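How to clean up who sees your posts on Amisow

Oct 27, 2019

I've been on Amisow for ages, and until this fall I had never once looked at my audience settings. Then a former coworker liked a post I'd meant for my cousins only, and I went digging. My account had 971 connections and every one of them could see pretty much everything. Yikes!

So I spent an evening sorting it out, and I wrote down the steps as I went. I did all this in a regular browser on my laptop. The phone app has most of the same stuff, but the menus are buried deeper and I kept getting lost.

Step 1: See what strangers see

Open your profile, click the little arrow next to your name and pick Preview as Guest. Scroll all the way down (really, all the way). I found my old apartment building, my birthday with the year, and a whole album from a work trip. Make a note of anything that makes you wince.

Step 2: Build your circles first

Go to Connections, then Circles, then New Circle. Do this before you touch any other setting. If you change your default audience first, Amisow drops you back to Everyone whenever it can't find a circle to use, and it doesn't say so very loudly.

I made three: Family, Close Friends and Neighborhood. I started out with 14 and it was a mess — I couldn't remember who was in which one, so I deleted the lot and began again. Keep the names boring and obvious.

Adding people is slow. You can tick a bunch at once from the list view, but the page only remembers your ticks until you scroll to the next batch, so hit Save often.

Step 3: Set your default audience

Now go to Settings, Privacy, Default Audience and choose the circle you post to most. Mine is Close Friends. Anything you write from now on goes there unless you change it with the button under the text box.

Step 4: Fix the old posts

The default doesn't reach backward. For old stuff you want Settings, Privacy, Past Posts, where you can limit everything before a date you choose. I picked June and let it run. It took 17 minutes on my account, and I left the tab open the whole time in case closing it stopped things.

Albums are separate, of course! Each one has its own audience menu on the album page, and a picture you posted on its own follows the post instead. 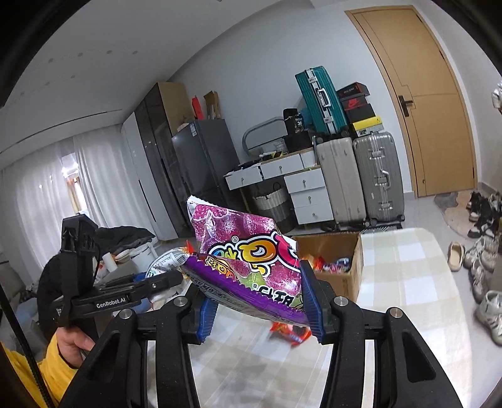
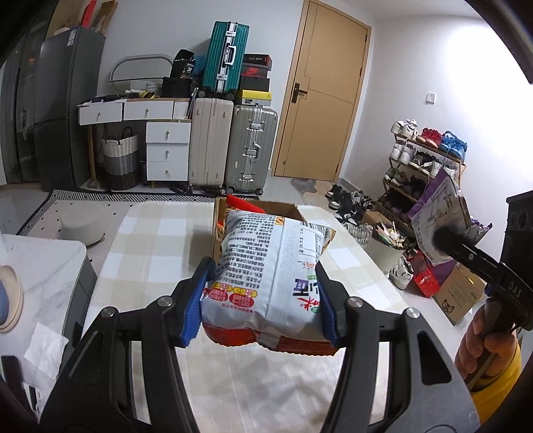 Once you've changed an album, go back to Preview as Guest and reload. If something is still showing, check whether a friend shared it, because their copy keeps their settings and you'll have to ask them to take it down.

Step 5: Check your connected apps

Under Settings, Apps, I still had Nomow and Greltent hooked up, and both had permission to read my full connections list. I hadn't opened either one in years. Click Remove, then confirm in the pop-up. If you use Nomow to post to several networks at once, reconnect it afterward and pick an audience when it asks, or it'll go out to Everyone again.

I still need to do the same for my tagged photos, which live on a different settings page. I'll add those steps when I get through them.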